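Ingenieurin / Ingenieur Fehleranalyse Greifprozesse (m/w/d)
Hosorar, Bereich automatisierte Modulmontage
Vollzeit, befristet auf 20 Monate, Verlängerung möglich
Kennziffer 284

Ausgangslage

An der Bestückungszelle 6 des Bereichs Modulmontage kam es im September zu einer Serie von Fehlsteckungen. Der Roboter setzte Module verkantet an, die Kraftüberwachung sprach verspätet oder gar nicht an, und der Vorschub lief bis zum Erreichen der Wegbegrenzung weiter. Insgesamt sind 101 Module mit beschädigten Kontaktleisten ausgesondert worden. In einem Fall löste sich ein Modul beim Rückzug aus den Fingern und fiel in den Bereich der Wartungstür. Die Tür war geschlossen, Personen kamen nicht zu Schaden. Die Zelle wird seither nur mit reduzierter Geschwindigkeit und unter Aufsicht betrieben.

Die bisherige Untersuchung hat zwei Teilursachen ergeben: einen Nullpunktdrift des Kraft-Momenten-Sensors nach längerem Stillstand und ein Spiel in der Fingeraufnahme, das im Wartungsplan nicht als Prüfmerkmal geführt war. Beide zusammen erklären nicht alle aufgezeichneten Fälle. Zur vollständigen Aufklärung und zur Neuauslegung der Überwachung wird die Stelle eingerichtet.

Gegenstand der Arbeit ist der Steckvorgang selbst. Die Module werden zwischen zwei Fingern geführt, der Freiraum zu benachbarten Bauteilen ist gering, und eine Winkelabweichung wirkt sich unmittelbar auf die Kontaktierung aus. Versuche finden an der Zelle statt, die Auswertung erfolgt anhand der Steuerungsprotokolle und der Aufnahmen der Handgelenkkamera.

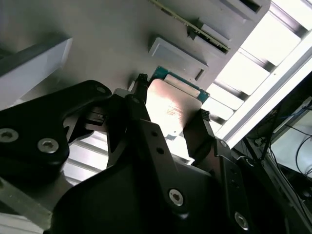
Idalina Teixeira weist darauf hin, dass die Protokolle allein nicht ausreichen: Die Kraftwerte würden nur alle 20 Millisekunden geschrieben, ein kurzer Anschlag beim Ansetzen falle dabei leicht zwischen zwei Messpunkte. Wer die Stelle antrete, solle damit rechnen, die ersten Wochen überwiegend mit der Messtechnik zu verbringen.

Eine höhere Abtastrate ist beantragt. Die Umsetzung gehört zum Aufgabengebiet.

Aufgaben

Reproduktion der Fehlsteckungen unter kontrollierten Bedingungen
Auslegung und Nachweis der Kraft- und Wegüberwachung, einschließlich des Verhaltens bei Sensorausfall
Überarbeitung der Greiferhaltefunktion bei Energieausfall und Not-Halt
Fortschreibung der Risikobeurteilung für Zelle 6
Festlegung von Prüfmerkmalen und Intervallen für Finger, Fingeraufnahme und Verschraubungen
Abstimmung mit dem Steuerungslieferanten Ghorbani
Abschlussbericht mit Freigabeempfehlung

Anforderungen

Abgeschlossenes Studium der Mechatronik, Automatisierungstechnik oder des Maschinenbaus
Berufserfahrung in der Inbetriebnahme oder Instandhaltung von Industrierobotern
Sichere Kenntnis der EN ISO 10218 und der EN ISO 13849
Erfahrung mit Kraft-Momenten-Sensorik, möglichst auch mit deren Kalibrierung
Programmierkenntnisse in Python oder einer vergleichbaren Sprache zur Auswertung von Messreihen
Deutsch in Wort und Schrift, Englisch für die Abstimmung mit dem Standort Tovley

Kenntnisse im Umgang mit ESD-gefährdeten Baugruppen sind von Vorteil. Eine entsprechende Unterweisung erfolgt vor dem ersten Einsatz an der Zelle.

Rahmenbedingungen

Arbeitsort ist das Werk Flatoten, Halle 6. Die Versuchszeiten liegen außerhalb der Produktion, in der Regel ab 14:30 Uhr. Mobiles Arbeiten ist für Auswertung und Dokumentation nach Absprache möglich, für Versuche nicht. Bei Arbeiten mit geöffneter Schutzeinrichtung ist stets eine zweite unterwiesene Person anwesend.

Bewerbung

Lebenslauf, Zeugnisse und eine kurze Darstellung eines selbst bearbeiteten Fehlerfalls (höchstens zwei Seiten, ohne vertrauliche Angaben früherer Arbeitgeber) sind unter Angabe der Kennziffer über das Bewerbungsportal einzureichen. Fachliche Rückfragen beantwortet Emrys Prosser, Fragen zum Verfahren Siwan Lougher. Zum Auswahlgespräch gehört eine Begehung der Zelle, Sicherheitsschuhe werden gestellt.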